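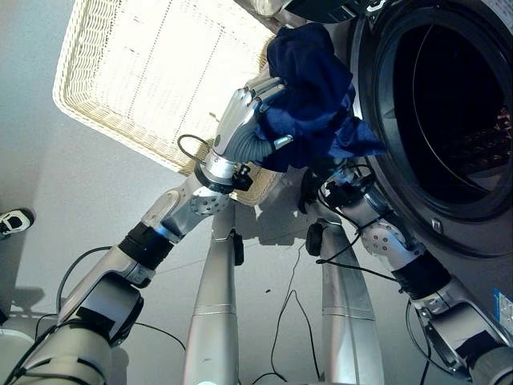
Celebrity Journalism, week 5: the unnamed source

I love this topic, so bear with me! Gossip items lean on "a source close to the couple" – and the first thing I ask is how close. A cousin? A publicist?

Read the Gernine piece on the Sallolero wedding before class (15 minutes, tops) and underline every claim with no name behind it. 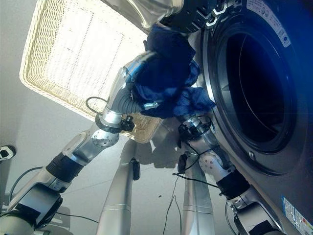
For next time

Rewrite the opening using only what Birgit Grube said on the record. Keep it to 75 words, and bring a printout.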